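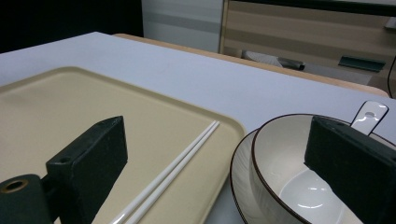
Hand-held gripper over the table. Tray with chopsticks on the left, plate, bowl and spoon on the right.

March, notebook 8, 15:40

Tray return work for the Te Moana dining room, continued from the entry on tray stacking. Entry covers the hand-held recordings so far, the sorting order, and the talk with the return hatch staff. Shayne to check the section on cutlery before it goes to Drorero.

Recordings

2,423 clips in the store as of lunchtime. 508 have a chopstick pick somewhere in them. 136 of those are marked as failed or part failed by whoever was holding the gripper. I have not gone through the marks for consistency. Shayne marks a pick as failed if only one chopstick comes up. I had been marking that as a success with a second attempt, so our two sets do not compare. We use Shayne's rule from now on and I will redo mine.

Chopsticks lying close together on a flat tray remain the worst item. The fingers are block-ended and the sticks are thin and glossy. Closing across the pair works if both fingers come down to the tray surface before closing. Stopping short leaves one or both sticks under the fingertips. Pressing too hard pushes the tray along the table. The tray needs something to stop against, or the second hand needs to hold it, and a person does the latter without thinking. On the arm that means either a fixed stop or a second arm. Prefer the stop.

Angle matters more than I wrote last time. With the sticks diagonal across the tray, the wrist has to turn to get square to them, and near the rim one finger lands on the rim first. Going in nearer the middle of the tray avoids it. Worth making this a rule for the planner and not leaving it to be learnt.

Bowl on plate, spoon in bowl

Three ways tried:
Spoon out first, then bowl, then plate.
Bowl with spoon still in it, then plate.
Plate with everything on it.

The third is what the hatch staff do when the hatch is busy, and they sort at the sink. It is quick for a hand that can get under the plate. The gripper cannot get under the plate on a flat table, so it is out unless we change the table edge.

The first is the one I want. The spoon handle leaning on the far rim gives a good target well clear of the bowl. Flat side of the handle against the finger pad, lift along the line of the handle, then clear of the rim. Lifting straight up drags the spoon against the inside of the bowl and it can twist in the fingers. If the spoon has slid down with the handle low in the bowl, go to the second method and let the person at the sink take it out. Do not chase it.

Bowl alone: one finger inside, one outside, over the rim. The ribbed outer wall seems to help a little, though I have no force readings to back that up. The white bowl on the white table is poor for the depth estimate. Jukollow loses the near rim on some clips when the right finger is in front of it. The thin dark rim line is what it picks up, so plain white crockery without a line will need its own check before anyone promises it will work. Te Moana has some in the cupboard for functions.

Lighting

Recorded with the dim ceiling lights on, as in the dining room towards closing. Brighter light gave stronger highlights in the bowls and did not improve the rim detection. Leave as is. Note the light setting on each batch sheet – two batches from last month have nothing written down and I cannot use them for this comparison.

What the hatch staff said

Went through the proposed order with the people on the return hatch. Their points, in the order they came up:

Scraping is the slow part and the arm does none of it. Agreed. The current plan has a person scrape and the arm sort and stack. They asked if this means one person doing nothing but scraping for a whole shift. On the plan as drawn, yes. At present they swap between hatch, scraping, sink and racks as they like, and they regard the racks as the rest from the other three. The plan takes the racks away.

Trays arrive in any state. Cups on their sides, napkins in bowls, spoons under plates. The recordings mostly start from tidy layouts. Agreed, and this is our fault. New batches to start from layouts that the hatch staff set out for us.

Who gets called when it stops. The Sirnine draft says "operator". There is no such post at Te Moana. In practice it would be whoever stands nearest, and that is the person scraping. They will have wet gloves on and the reset is a touch screen. Need a physical button that works with gloves, placed on the hatch side. Added to the requirements list.

Pay grade if they are expected to reset and clean the arm. Not ours to answer. Passed on in writing so that it does not get lost, with a copy to Shayne.

One useful idea came from the sink end: keep the stacking by hand, and give the arm cutlery only. Cutlery is where cuts and sore wrists come from, it is the job they would all give up first, and it does not break when dropped. It is also where our failure rate is highest. I would still rather work on that than on plates, where the present arrangement is fast and nobody has complained about it. Shayne is less sure. His point is that Drorero costed the arm on stacking, and a cutlery-only station would not meet the hours in their sheet. Both views to go in the note to them.

Rotation: if the arm takes cutlery only, the four-way swap stays as it is, with one task in each place made shorter. If it takes stacking, somebody has to redraw the rota, and I would want that done by the people who work it before the trial begins.

Gripper

Left finger face slightly scuffed. No effect on grip that I can find. Leave it on for the next batch and change both together, otherwise the two sides will not match. Check the mounting piece for play when they come off.

To do

Re-mark my chopstick clips to Shayne's rule.
Tray stop: cut two heights, try both.
Untidy layouts from the hatch staff, spoon-under-plate included.
Plain white bowls, same light, compare rim detection.
Glove test for the button. Use the gloves from the sink, not ours.
Ask Sirnine to take the word "operator" out of the draft or say who it is.
Note to Drorero with both options, after Shayne Kereama has read the cutlery section.

16:25. Shayne has read it. Wants a line added that the spoon method was only tried with the one spoon shape, flat handle with the hole near the end. Correct, added here. Metal spoons next.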